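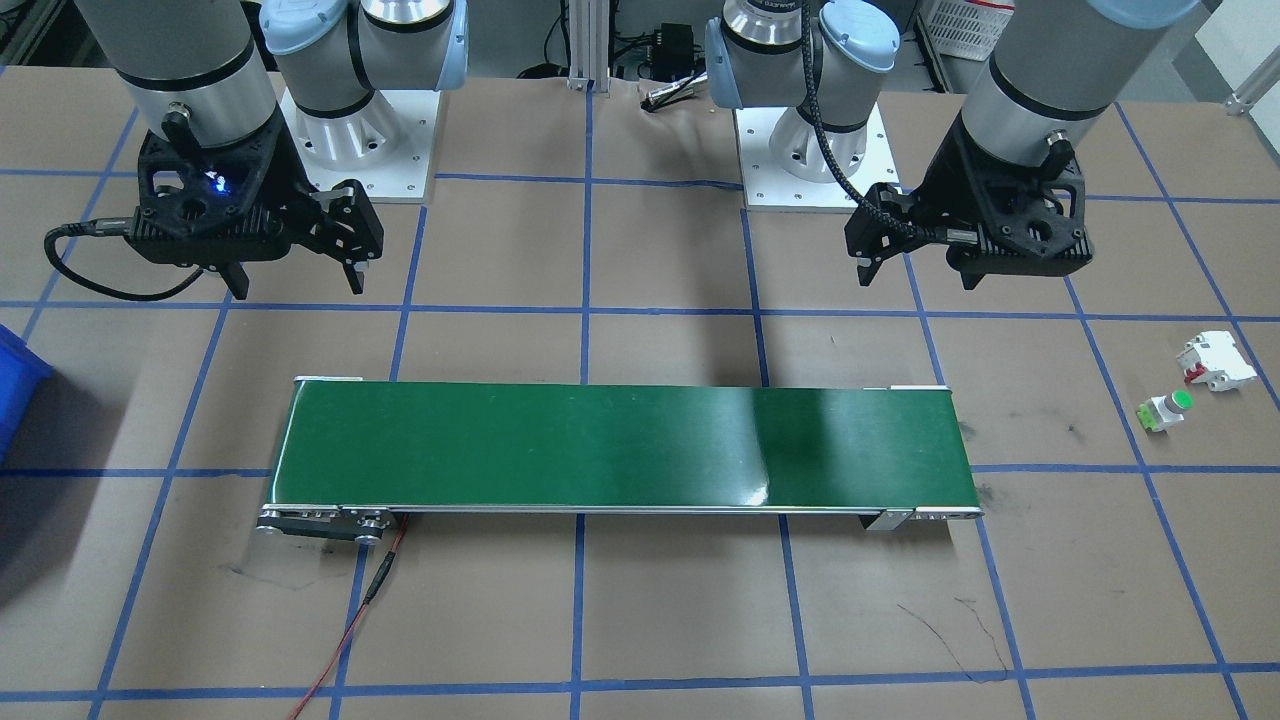 Green belt, smooth finish, shown with silver side rails and motor at the front left corner.

Plesik Replacement Belting for Small Conveyors
Smooth green, sold by length or made up as a closed loop

We have been selling belting out of our shop in Desden for a good many years now, and the smooth green is still the one we cut most often. It goes onto packing benches, candle and soap lines, seed sorting tables, a bakery or two, and more school workshops than we ever expected when we started! If you have an old conveyor with a perfectly good motor and a tired belt, please don't throw it out before you've had a look through this page.

The belt has a glossy top face that wipes down with a damp cloth and a drop of dish soap. Labels peel off it nicely, and so does most tape (packing tape left on over a weekend will want a little warm water). The underside is a plain woven fabric that runs quietly over a flat bed.

Sizes
Stock width is 200 mm, and we trim narrower at no charge. Loops can be made up to 3,000 mm around. For anything longer, write to us first and we'll see what is on the roll.

How to measure
Loosen your tension screws all the way, take the old belt off, and lay it flat. Measure the folded length and double it. Old belts stretch — some of them quite a lot — so if you still have the paperwork for your machine, go by that figure instead. Please measure the width in two or three spots, too, as worn edges can fool you.

Joints
The standard joint is a heat-welded finger joint, which you will hardly feel with your thumb. If your frame doesn't come apart easily, ask for the Fendell lacing, a metal clip joint that you close on the machine with a pin. It ticks a little as it goes around, but it has saved many of our customers an afternoon of taking bolts out.

Ordering
Smooth green, stock width, open length: item 263
Smooth green, made up as a loop: item 486
Fendell lacing and pin: add to either item at checkout

Made-up loops are cut to order and can't be returned, so do write with any questions before you buy. A small sample piece is free with any order.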